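Spring clear-out at the Lalton hall

Well, what a lovely lot of you came along to help with the clear-out! The back room at Lalton hasn't looked so bare in years, and I must say I stood in the doorway for a good minute afterwards just enjoying it (with a cup of tea, naturally). The book stall and the cake table between them brought in £1,569, which goes straight into the fund for the new kitchen floor, and 209 books have found new homes in Cendesside and beyond.

We still have 13 folding chairs looking for somewhere to live, so if you have a garden party coming up, do ring the hall and come and take your pick. One green casserole dish and a child's left welly were also left behind, and they are on the shelf by the front door until the end of the month.

The walls have had their first coat of paint, a soft pale grey, and the second will go on once the weather warms up a little.
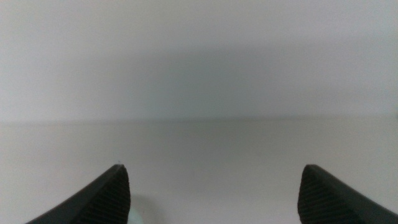 Coach trip to Killedach

There are 3 seats left, so please put your name on the list in the porch.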